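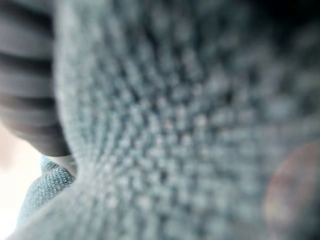

Le tissu bleu-gris, vu de très près : les petites boucles en relief forment une grille régulière.

Temps de lecture : 3 minutes

Mercredi, j'ai visité l'atelier Ogilvie, à Clallutby, pendant ses portes ouvertes d'avril. J'avais réservé pour le groupe de 10 heures, mais le car de Sirico avait du retard et je suis entrée avec le groupe suivant. On m'a donné un badge, une feuille avec le plan et un café très fort.

L'atelier occupe deux bâtiments. Dans le premier, on reçoit le fil et on tisse ; dans le second, on coupe, on coud et on plie. Entre les deux il y a une cour pavée, assez glissante ce matin-là. Notre guide s'appelait Beathag Geddes. Elle parle doucement et, dans la salle de tissage, il fallait se placer tout près d'elle pour comprendre quelque chose. J'ai sûrement perdu la moitié des explications sur la tension du fil.

Ce que j'ai le mieux retenu concerne la boucle. Je croyais que la douceur d'une serviette venait surtout du coton. Selon Mme Geddes, la hauteur de la boucle et la distance entre deux rangs comptent autant. Elle nous a fait toucher plusieurs échantillons, les yeux fermés d'abord, puis ouverts. Je me suis trompée presque chaque fois : j'ai pris un nid d'abeille pour une éponge rase, et une maille pour un tissage. Une dame du groupe, ancienne couturière, a tout reconnu sans hésiter.

La couleur aussi m'a occupée un moment. Un bleu tirant sur le gris change beaucoup avec le relief. Le sommet des boucles prend la lumière, les creux restent plus foncés, et dans un pli le même tissu peut devenir presque bleu ciel. J'ai demandé si l'on teignait les fils séparément pour obtenir cet effet. Dans la gamme unie, non, tout vient de la surface. Je note cela pour mes propres achats, parce que j'ai souvent choisi une couleur en magasin et trouvé une autre couleur à la maison.

Au second bâtiment, Damián Olvera nous a montré le pliage. Il plie d'abord en trois dans la longueur – le bord cousu à l'intérieur – puis en deux, et il passe la main à plat sans appuyer. Quand on appuie trop, dit-il, les boucles se couchent et la pile semble vieille avant d'arriver chez le client. Nous avons essayé chacun notre tour. Ma serviette était plus large d'un côté que de l'autre, et M. Olvera l'a repliée avec beaucoup de politesse.

Il donne aussi quelques conseils de lavage, que je recopie de mes notes : 60 degrés pour l'éponge blanche, moins pour les couleurs, jamais d'adoucissant, et secouer le linge avant de l'étendre. Pour une boucle tirée, il faut la couper au ras avec de petits ciseaux et ne pas tirer dessus.

La boutique se trouve à la sortie. J'ai regardé longtemps la série Giter, référence 357 au catalogue, qui existe en trois formats. J'ai pris le petit format, pour les mains. Le grand était très beau, mais mon sac était déjà plein.

Pour venir, le car s'arrête devant l'église et il reste une montée à pied. Il vaut mieux réserver, les groupes sont petits. La visite de l'après-midi commence à 14 heures et passe par les mêmes salles, sauf la réception du fil, qui ferme à midi.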